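**Shared Workroom Storage and Layout: Project Report**
Submitted by Julián Cuesta, Itziar Carrasco and Teun Coppens
Supervisor: Esperanza Pacheco
15 February 2019

## 1. Background

The workroom in the Montes building is shared by several student groups over the course of the academic year. It holds work tables, a wall of shelving and a changing stock of equipment, tools and packaging. Since September the room has been used by more groups than it was laid out for, and the department asked for a study of how the storage could be arranged so that items are returned to a known place at the end of each session.

The present report covers the shelving wall and the tabletops. The adjoining corridor cabinets are managed by the building office and were excluded at the request of Patricio Pastor, who administers the room bookings.

## 2. Method

The group began with an inventory of the shelves. Each box and bin was opened, its contents were listed, and a paper label was attached with a number and the name of the group responsible. The inventory produced 511 entries. Items without a responsible group were entered under "general" and reviewed separately with the supervisor.

Users of the room were then asked to complete a short form stating which items they needed in every session, which they needed occasionally, and which they had not used since the start of the year. Two groups did not return the form. Their items were left in their original positions and are not included in the findings below.

Finally, the group spent several sessions in the room noting where people stood, which routes they took to the shelves and what remained on the tables when they left. Notes were taken by hand on a floor plan prepared by Teun Coppens.

## 3. Existing Conditions

The shelving consists of white metal units placed in a row along the far wall. The tables stand in front of it, and users reach the shelves by walking around the table ends. Equipment tends to collect along the table edges during a session, where it is close at hand but reduces the surface left for work.

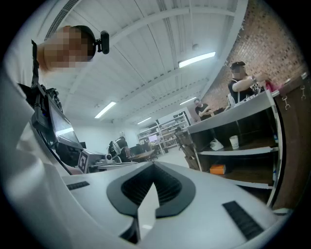

*Figure 1. Workroom during a session, with the shelving along the far wall.*

Boxes and bins are kept on several levels. Before the inventory, placement followed the order in which groups had arrived, so that later groups received the highest and lowest shelves regardless of what they stored there. Heavy items were therefore sometimes placed overhead. The observation notes also record a recurring delay near the shelves at the beginning of sessions, when more than one person needed the same unit.

Personal bags were a second source of difficulty. The room has no hooks or lockers, and bags are either worn during work or set down wherever space allows.

## 4. Proposed Arrangement

The proposal divides the shelving by frequency of use. Items needed in every session are assigned to the middle levels, occasional items to the upper levels, and heavy items to the bottom. Each group keeps one bin for work in progress — no larger than the standard Grovum bin already in use — and stores everything else by category.

Small parts are to be moved into Drikano drawer inserts, of which the department has an unused set in storage. The inserts were tested on one unit and fit without alteration to the shelves.

A row of coat hooks is recommended beside the door. The position was checked against the floor plan and does not obstruct the exit.

## 5. Cost

The department set a ceiling of 2000 euros. The hooks, replacement labels and additional bins fall within this amount according to the quotation received from Evia, attached as Appendix B. No new shelving is requested.

## 6. Limitations

Observation was restricted to afternoon sessions, and morning use of the room may differ. The inventory will also lose accuracy as groups bring in new material. Itziar Carrasco has prepared a blank inventory sheet for this purpose, to be kept on the inside of the door and transferred to the master list at the end of each month.

## 7. Appendices

Appendix A: Inventory list
Appendix B: Quotation
Appendix C: Floor plan and observation notes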